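November 12, 2022
Laundry bench, machine 1: door seal and rinse check

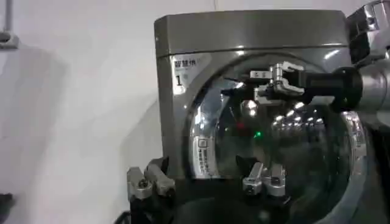

Machine 1, front. Number below the label at upper left, sticker on the door trim.

Picked up from the September entry. Complaint then was lint on dark cotton after a normal cycle, worse on towels than on flat goods. Inger Bjarnason cleaned the filter and closed it out. Complaint came back this week, so the filter was a partial answer at best.

Load: 4 kg mixed cotton from the Koppel set, all previously washed. Detergent Kedisance liquid, 40 ml, no softener. Program: cotton, 40 degrees, full spin.

Before the run:
Pulled the gasket back by hand along the lower half. Gray felt in the fold, packed hard near the drain holes. Two of the holes closed over. Cleared with a nylon brush and a damp rag. Weighed the felt after drying under the lamp: 31 g. More than expected.
Inside of the glass wiped with plain water. Film came off on the rag, slightly greasy. Probably softener left from earlier loads.
Sticker left alone. One corner of the one on machine 3 has been picked at, please stop doing that.

Run:
Fill normal. No leak at the door. Slight knock at the start of spin, gone once up to speed. Cycle ended at 64 minutes, same as the September figure.

After:
Towels noticeably better. Some lint on the black pillowcase, mostly at the hem. Tape lift taken from the same spot as last time, in the Direlby binder behind the old one. Water standing in the gasket fold was a spoonful or so, clear. In September it was cloudy.

Not settled:
Knock at spin start. Could be load distribution, could be a foot out of level. Put the level across the top panel front to back and it read fine, but did not check side to side because the level was needed elsewhere.
Rinse volume not measured. The Skaladix meter is still reading high and I do not trust it under 10 liters.

Next:
Repeat with the same load and the gasket untouched, then again with an extra rinse. Inger to recalibrate the meter first. Keep softener out of machine 1 until both runs are done. Brush is back in the top drawer, rag thrown out.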